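Usetti open day – was it worth the trip?

Troder_fan
I went on Wednesday. The arm sorted chopsticks for 2 minutes, then stopped. I expected more.

ritchie629
I do not agree. For me the best part was the talk about hand work. They put these on the event page:
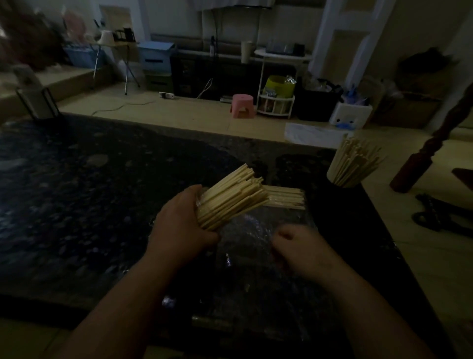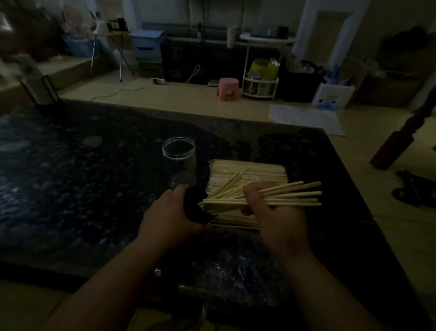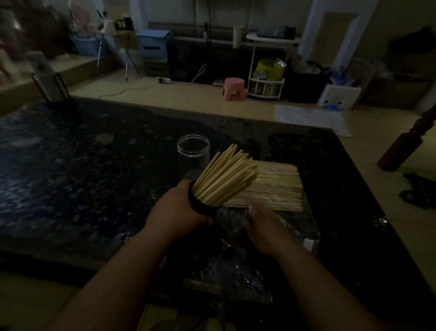
Chopsticks by hand, all three

Troder_fan
Fine, but I can see chopsticks in my kitchen. I came for the robot.

dandar_k
Look at the plastic film in them. Clear and crumpled – very hard for a gripper. Our Dandar cell at work cannot take one stick from a bundle.

ritchie629
Yes, I asked the same. They said some 996 tries until now, and the film is still the main problem.

Troder_fan
Then they should say it on the invitation. Is there another day in June?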